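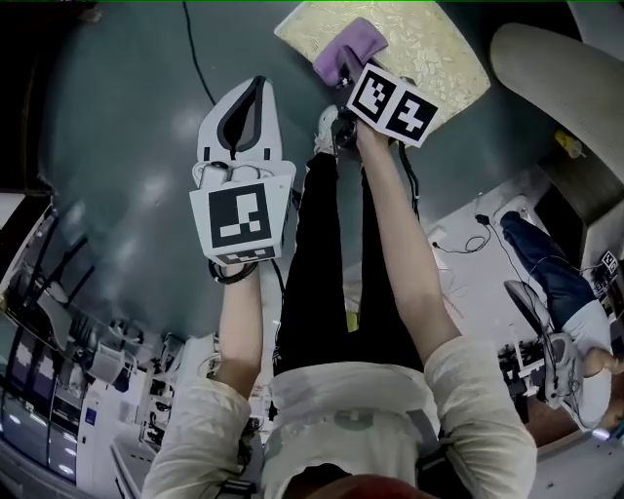

Word count: 883

The Bell at Collberg

Mr Gounder wanted the bell in chapter one, and the bell was the one thing in the whole history of Collberg College we couldn't prove.

I should say how I came to be helping him. I was sixteen, I'd done my ankle at footy training, and the sports master said I could either sit in the library or make myself useful in it. Raghavendra Gounder had taught maths there for most of his life and had been asked, on retiring, to write the school's history. He'd taken over the table by the radiator and covered it in shoeboxes. I thought I'd be bored silly. I had the best winter of my life!

The story everybody knew went like this. The school had started in two rented rooms over a saddler's shop in Idden, down by the jetty, and when the boys were moved up the hill to the new building the bell was supposed to go with them. It was loaded onto a barge called the Naylor. The barge got as far as the bend at Jornlow, hit the mud and tipped, and the bell went into the river. The one we'd been hearing every morning since we were twelve was a replacement, bought second-hand from a church.

"Wonderful story," said Mr Gounder. "Why would you take a barge up a hill?"

I'd never thought of that. I had sung about that barge. It's in the second verse of the school song.

So we went looking. There were letters from the first headmaster to his sister, all of them about his chest. There were butcher's bills. There was a punishment book, which I would happily have read until Christmas, where a boy named only as "the younger Pell" was caned for keeping a possum in the organ loft and then, a week later, caned again for the same possum. Mr Gounder let me read the good ones aloud. He had a laugh that started a good while after the joke and then kept going, and the librarian gave up shushing us by the second week.

The possum was what got us there in the end. I kept asking where the organ loft was, because Collberg doesn't have an organ. Mr Gounder stopped with his pencil in the air.

"It did," he said. "Get your crutches."

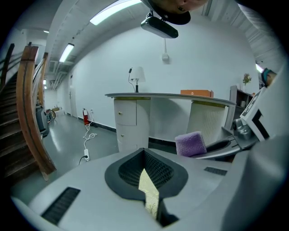

The organ loft had been turned into a dormitory, and after that into a room where the school kept whatever it couldn't throw out. It was up two flights and I did them on my backside. I loved it straight away. It had white walls and a curved ceiling, painted white as well, and when Mr Gounder spoke his voice went up one side and came down the other. There were bed frames stacked against the window and a rocking horse with no rockers, and in the corner a cupboard with COLLBERG ACCOUNTS on the door in very fine lettering. He had the key to it. He'd had it for years, it turned out to be the one on his ring he'd always thought was for the cricket shed.

Inside were the ledgers, tall green ones with red spines, and they smelled like a wet dog. We carried them to the window one at a time. Well, he carried them and I turned the pages. Coal, slates, coal, lamp oil, a new cow. Then, in brown ink, a line I can still recite:

"To the master of the Naylor, for his silence, 3 pounds."

I yelled. I really did, and the ceiling yelled it back at me.

Two pages on was a payment to a foundry for melting down one bell, cracked. On the page after that was another, to the parish at Jornlow, for one bell, sound. Mr Gounder read all three lines twice with his finger under them, and then he sat down on a bed frame and began, slowly, to laugh.

"They dropped it," he said. "They got it down the saddler's stairs and they dropped it in the street. And the headmaster couldn't face telling the families who'd paid for it, so he paid a bargeman to say he'd sunk it."

"So there was never anything in the river?"

"Mud, I should think."

We worked on that chapter for the rest of the term. I got to write the paragraph about the stairs. Mr Gounder crossed out nearly all my adjectives and left in "thunderous", and I was so proud of it that I read it to my mum over the phone on the Friday, and then to my nan, and then to the sports master, who hadn't asked.

The old boys weren't keen. One of them wrote to say his grandfather had personally seen the barge go over. Another wanted to know if the song would have to change, and offered some verses of his own — eleven of them. Mr Gounder answered every letter by hand and invited each man up to see the ledger. A few came. He'd make them tea and walk them up the two flights, and he always let them find the line for themselves.

The song stayed as it was. We belted out the second verse on the last night of the year, the whole hall stamping on "Naylor", and I looked across at Mr Gounder in the back row with his program rolled up in his fist. He was singing louder than anyone, and he had the words wrong.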